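Textiles and Closures, Unit 4: Zips, snaps and the edges they live on
Handout to keep in your folder. Bring it to the bench session along with your unpicker.

Last time we finished seams, and I promised the good part was coming. Closures! I could happily spend the whole term on them. A closure is the one place on a garment where the cloth has to behave in two ways, opened up and done up, and it gets pulled about more than any other part. Learn to read a zip and you will never look at a coat rack the same way again.

Some words first, so we are all talking about the same bits:

Teeth (or elements) - the parts that lock together. They may be moulded, stamped metal, or a coil.
Tape - the woven strip the teeth are fixed to. The tape is what you sew, never the teeth.
Slider - the body that travels along and joins or parts the two rows.
Pull - the tab you hold. People say "the zipper's broken" when only the pull has gone, and a pull is the easiest thing in the world to replace.
Stops - top and bottom, to keep the slider from running off the end.

Now to the way a zip sits in cloth. On paper we draw it as a straight line. On a soft piece that has been picked up by its edge, it does nothing of the sort. The tape is firmer than the fabric beside it, so the fabric folds and the zip bends in one long sweep. Look for that sweep whenever you handle a piece, because it shows you how the stiff part and the soft part are sharing the load.
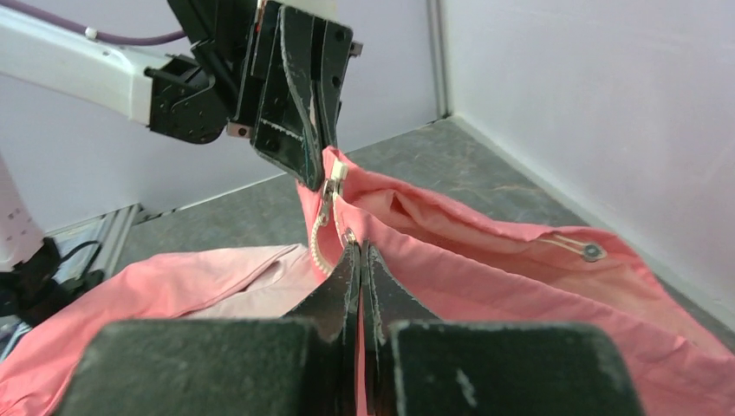
Fig. 4.1 Off-white teeth curving along a pink fabric edge, with a grey metal snap on a narrow strip to the right.

Notice the paler pink lining where the cloth folds over. Linings near a zip deserve your full attention. Too much ease and the lining wanders into the slider, too little and the whole front puckers. Yae Nishimura, who taught me, had us sew 25 practice zips before we were allowed near a lined piece, and I have been grateful ever since (I wasn't at the time).

Snaps are a different pleasure. A snap puts all its strain on one small spot, so the cloth behind it needs backing. Feel behind any snap at home tonight and see if you can find the extra layer.

For the bench session
Work in pairs. Choose a piece from the Rolland box and hold it up by one end of the zip, then by the middle. Sketch the line of the teeth each time. You have 60 minutes, which is plenty, so take your time over the drawing and label the colours.

Reading: Koyama's notes on fastenings, from page 19.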